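Dry Runs at Dolent

The open day at Dolent's integration office in January began at 9 a.m. with a screen, a projector and a warning from Yulan Hou that most of the morning would be spent in simulation. Hou runs the cell design group. Her current project, Trilla, is a two-arm tending cell for a small press, ordered by the parts maker Urrutia.

The simulated cell puts both arms on one table, either side of the press. Loose workpieces lie on the tabletop: bolts, thin square plates, a small cube and a yellow puck. Each arm plans its own path, and a shared supervisor, Jollgate, decides which of them may enter the press volume.
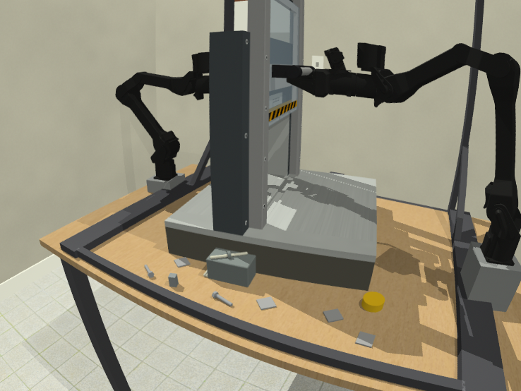
Trilla in simulation: the right arm reaches into the upper part of the machine frame.

Access is the hard part. The frame leaves little room for a wrist, and a path that clears the column at one elbow angle can strike it at another. Hou's group runs up to 3000 simulated cycles on each layout before any steel is cut. Layout 2 was dropped over a conflict between the elbows. The visitors were shown layout 4.

Anqi Dong, who writes the motion code, took questions on contact modeling. Friction between the gripper fingers and a part is set by hand, and she called the bolt values provisional. She also changes the viewpoint often, as a clearance that looks generous from the front can be small from overhead.

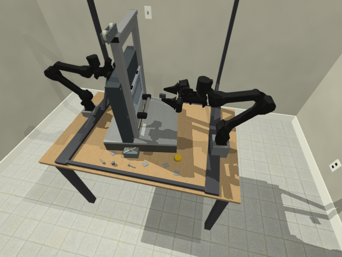
High view of the same cell, with the right gripper pointed toward the clamp pads.

Cycle time was the other topic. Urrutia has asked for 80 seconds per part, loading and unloading included. Dong expects the supervisor's wait states to use most of the margin. Her next change lets the idle arm hold closer to the press, pending a review of the stopping distances.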